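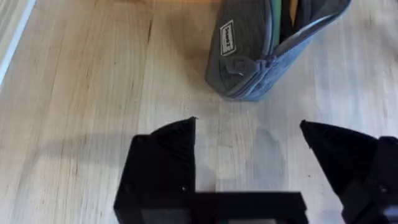
Call for Participants: Everyday Pouches and Small Cases Study

Halero, a maker of soft storage goods, invites members of the public to take part in a home-use study of small zippered pouches. The study concerns the way people fill, close, carry and put away the pouches they use for pens, chargers, medicine, sewing supplies and similar items.

What participants will do

Each participant will receive two fabric pouches and will use them at home for 10 days. During this period, participants will:

- pack each pouch with items of their own choosing and keep a short written list of the contents
- open and close the zipper in the course of normal use, noting any point at which the pull tab is hard to grip or the zipper catches, especially along the curved end
- place the pouch on a table, floor or shelf and record whether items can be reached without emptying it
- complete a short form at the end of each day

A final interview of 30 minutes will be held by telephone. Pouches must be returned with their labels attached. They may be wiped with a damp cloth but should not be machine washed, as the felt-like fabrics under review respond differently to water and the results could not be compared.

Who may apply

Applicants must be 18 or older and live in a household where at least one zippered pouch or case is already in regular use. Left-handed applicants and people with reduced grip strength are particularly encouraged to apply – earlier rounds did not include enough of either group. Employees of Halero and of its supplier Camton are not eligible, nor are members of their households.

Payment and privacy

Participants who return both pouches and all daily forms will receive a single payment of $461. Partial participation is not paid, but return postage is covered in every case. Names and addresses will be stored separately from the forms and deleted once payment has been made.

How to apply

Applications should be addressed to Eun-seong Baek, Study Coordinator, and must be received by 2021-04-17. Please state your age, your dominant hand and the kinds of pouches or cases you currently use, in no more than 1000 characters. Selected applicants will be notified in writing. A second round is planned for September, and applicants not selected for the first will be considered for it unless they ask to be removed from the list.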